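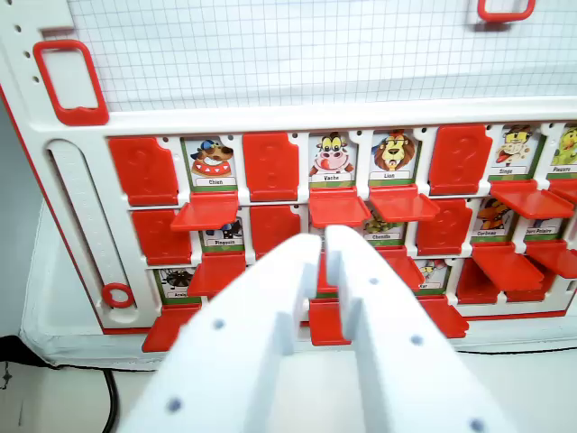
赤いふたをパタン、の練習が1,000回分になるまで

2018年5月1日

Jarusの作業部屋におじゃましてきました! 前から「ロボットにボードゲームを触らせているらしい」という話は聞いていて、ずっと見たかったんです。場所はTrusbergの倉庫を改装した建物の2階。階段がやたら急で、着いたときには軽く息が切れていました。

やっているのは、ロボットアームに「ふたを倒す」「ふたを起こす」という動作を覚えさせるための見本集め。プロジェクトの名前はTisatellといいます。学習に使う見本を、人がアームを操縦して一つずつ録っていくんですね。で、その練習台になっているのが、質問しながら相手のカードを当てていく、あの手のゲームの盤なんです。子どものころ遊んだ方も多いんじゃないでしょうか。わたしは弟に負けてばかりでした(弟は質問がうまい)。

この部屋の盤は動物バージョンで、しかも文字がフランス語。茶色い犬が青い帽子をかぶって「Chien」、舌を出した牛が「Vache」、にこにこ顔のライオンはそのまま「Lion」。絵がとにかくかわいくて、取材だというのに、しばらく動物ばかり見ていました。カラスの「Corbeau」は読み方がわからず、その場で教えてもらいました。コルボー、だそうです。毛虫まで仲間に入っているのがいいですよね、「Chenille」。

カードの手前には「?」のマークが浮き彫りになった赤いふたがあって、立っていると絵が隠れ、手前に倒すと動物が顔を出します。人間なら指先でちょん、で済む動きです。ところが操縦席に座らせてもらったら、これが難しい! アームの先には白い板みたいな指が2本ついていて、太さのわりに先のほうは意外と細かく動いてくれるのですが、狙ったふたの前で止めるまでがひと苦労。しかも倒れたふたは手前に水平に張り出すので、下の段のカードにかぶさってくるんです。ペンギン(Pingouin)なんて、上のふたに半分隠れてしまっていて、そこへ指を入れるとなると、もう肩に力が入りっぱなしでした。

わたしが操縦させてもらったのは15分。録れた見本は、ええと、3本です。3本! 隣の席の人はその間ずっと涼しい顔で録り続けていました。くやしいけれど、慣れている人の動きは見ていて気持ちがいいです。近づくときは速く、ふたの手前ですっとゆっくりになって、触れたあとはもう迷わない。わたしのは、近づいて、止まって、戻って、また近づいて、みたいな感じで、自分でもじれったかったです。

それで「こんな下手なのも使うんですか」と聞いてみたら、使うものと使わないものを後で分ける、とのことでした。行き過ぎて戻った見本は、位置を直す動きの参考になるので残すことがあるそうです。逆に、途中で手を止めて考え込んでいる時間が長いものは外すんだとか。わたしの3本のうち、どれが残ったのかは聞きそびれました。たぶん聞かないほうがよかったです。

集める目標は1,000本で、わたしが行った日の朝の時点では104本。まだ先は長いですね。1本録るごとに操縦者が「倒す」「起こす」のどちらだったか、どの段のどのふただったかを記録していきます。この記録用の画面がMarinhoという社内ツールで、ボタンが大きくて、手袋をしたままでも押せるくらいでした。入力を忘れると次の録画が始まらない仕組みになっていて、わたしは忘れて、なんで動かないの? と固まっていました。

もう一つ面白かったのが、始める前の盤の状態を毎回変えていることです。開いているところと閉じているところが、ばらばらに混ざった状態から始めるんですね。いつも全部閉じたところから始めると、ロボットが「左上から順番に」みたいな癖を覚えてしまうことがあるらしく、前に別の練習台でそれをやってしまって、かなりの本数を録り直したそうです。聞いているだけで胃が痛い……。

カメラは手首のところについていて、画面にはアームの指が下からにゅっと入って見えます。操縦しながらこれを見るのがまた独特で、最初は自分の手のつもりで動かすと左右の感覚がおかしくなりました。指の陰になった動物は、絵が見えないままふたを狙うことになります。そういうときは一度引いて、少し角度を変えてから入り直すのがコツだと教わったのですが、引いたら今度はどのふたを狙っていたのか忘れました。

ロボットがゲームで遊べるようになるんですか、とも聞いてみました。そこは今のところ予定にないそうです。狙っているのは、小さなちょうつがいのついたものを、周りにぶつけずに動かすこと。薬のケースや部品箱のふたなど、似た動きは身の回りにたくさんありますからね。とはいえ、操縦の合間に「その動物、哺乳類?」なんて声も飛んでいたので、みなさんゲームのほうもしっかり楽しんでいるようでした。

見本集めは7月まで続いて、そのあと最初の学習結果を社内で試すそうです。操縦を手伝ってくれる人も募集中で、経験はいりません(わたしが座れたくらいなので!)。見学と操縦体験の申し込みは、Jarusの受付窓口でTisatellの名前を出せば案内してもらえます。長い袖は機材に引っかかることがあるので、まくれる服がおすすめ。飲み物は部屋の外の棚に置いていくことになっています。

わたしも7月にもう一度行かせてもらう約束をしました。次は15分で5本を目指します。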